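Flulness Kitchen Bench Notes
Tips for running kitchen trials with an arm

Working notes from the Drotari grasping study, rewritten as tips for anyone setting up a similar table. The study asked one question: does a wrist camera help or hurt when the arm handles ordinary kitchenware? We logged 231 attempts in March using two policies. One saw only the overhead view. The other saw the overhead view and the wrist view together.

1. Expect trouble from perforated plastic

Colanders were the hardest item in the set. A wall full of holes gives the wrist camera a repeating pattern with no clear landmark, and depth estimates taken from it jump from one row to the next. Gloss makes this worse. Highlights move with the arm, and the policy tends to treat a moving highlight as an edge.

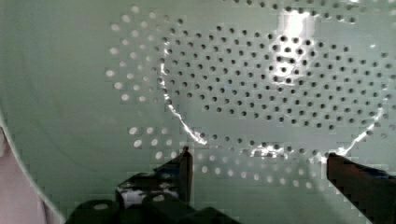
Wrist view into the green colander. Some holes read dark and others bright, with glare over part of the pattern.

The change from dark holes to bright ones matters more than the number of holes. Our first edge filter took the boundary between the two groups for a rim and placed the grasp there. What helped:

Train on crops that include the real rim. If the rim is out of view, have the arm back off before it plans a grasp.
Mask saturated pixels before the depth step. Set the mask by hand for each lamp position.
Use diffuse light. A sheet of baking parchment over the lamp shade is enough for LED bulbs. Do not do this with halogen.
Wash colanders by hand. Fine scratches from a scouring pad scatter light and change the readings between sessions.

2. Lay the table for overlap

A table with every item well apart gives good scores that do not carry over to a real counter. Put some items on top of others. A bottle lying across a plate is a useful case: the arm has to find the bottle without dragging the plate. Round and curved items such as fruit belong in the layout too, as do bowls of similar color placed near each other.

Keep large appliances on one side. A toaster oven takes up reach and limits the approach angles to anything beside it. We left it in for all trials and did not move it between the two policies.

Check what the arm hides from overhead. With the gripper over the middle of the table, the overhead camera loses most of whatever sits below it. That is the case the wrist view was added for — and the case where the two policies differed most. 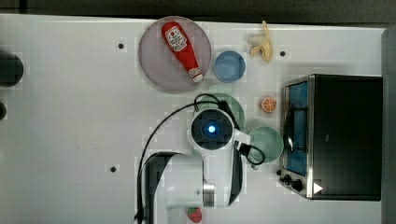
3. Reset the same way each time

Draw the layout on paper first and number the items in placing order. Large plates go down before small bowls, and anything that rests on a plate goes last. Allow 60 seconds for a reset. Faster resets left items far enough out of position to show up in the log.

Wipe the table with a damp cloth and dry it fully. Water marks on a white surface show up in the overhead view as faint outlines.

4. Result in short

The combined policy did better on items hidden by the arm and on bottles lying down. It did worse on the colander until the saturation mask was added, after which the two policies were level on that item. Bowls showed no difference worth reporting.

We have not tested metal strainers or clear glass. The Pradano table uses a darker top, and its numbers should not be pooled with these. Layout sheets and the mask settings are filed under Rowlands, in the same folder as the reset drawings.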